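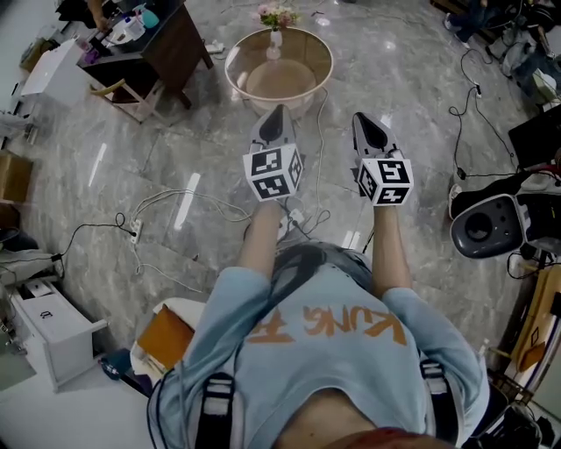 About Drurnier

Drurnier teaches robots to do household and workshop chores by having people do them first. We're based in Rakville, there are 11 of us, and once a year in April we open the doors and let anybody who's curious come in and have a go.

The open day started as a favor. A teacher from Whitcombe asked if she could bring a few students over, and they asked better questions than we'd had from anyone all year (one of them wanted to know how a gripper "knows" when to stop squeezing, and we ended up talking about it for most of the afternoon). So the next spring we did it properly, with a sign on the door and coffee. This year 70 people came through, from kindergartners to a retired machinist who stayed until we were stacking the chairs.

What you can do when you visit

Mostly, you try things! You hold a pair of hand-held grippers, one in each hand, and work with them the way a robot would. The cubes with the black-and-white patterns are markers, and they let the software work out where each gripper is and which way it's pointing. Picking up a sock with two pointed tips is much harder than it sounds, and kids get the hang of it faster than grown-ups. We've watched it happen every single time and we still love it.

After that we show you what becomes of all that reaching and grabbing. Sorkum is our training software, named after the street where we had our first room. It takes the recorded movements and turns them into something a robot arm can practice from. Some of the practice goes beautifully. Some of it ends with a towel on the floor, and we show you that part too.

Each visit has 5 stops and takes a little under 2 hours. Groups start at 10 in the morning and again after lunch. You don't need to know any programming, and you don't need to bring anything. T-shirts and sneakers are fine - it's a working room, so please step over the cables and leave the plugs where they are.

Who we are

Leonora Macapagal founded Drurnier after years of repairing packaging machines, and she still can't walk past a stuck conveyor without stopping to look at it. The rest of us came from all over: software, physical therapy, theater lighting, a bakery. We think that mix helps. A baker notices things about hands that an engineer may miss.

Coming to see us

Schools and clubs can ask for a visit of their own outside the open day. Tell us how many are coming, how old they are, and what they're curious about, and we'll plan the stops to suit. Whitcombe now comes every fall, and their robot club has started building a gripper of its own out of kitchen tongs. We can't wait to try it.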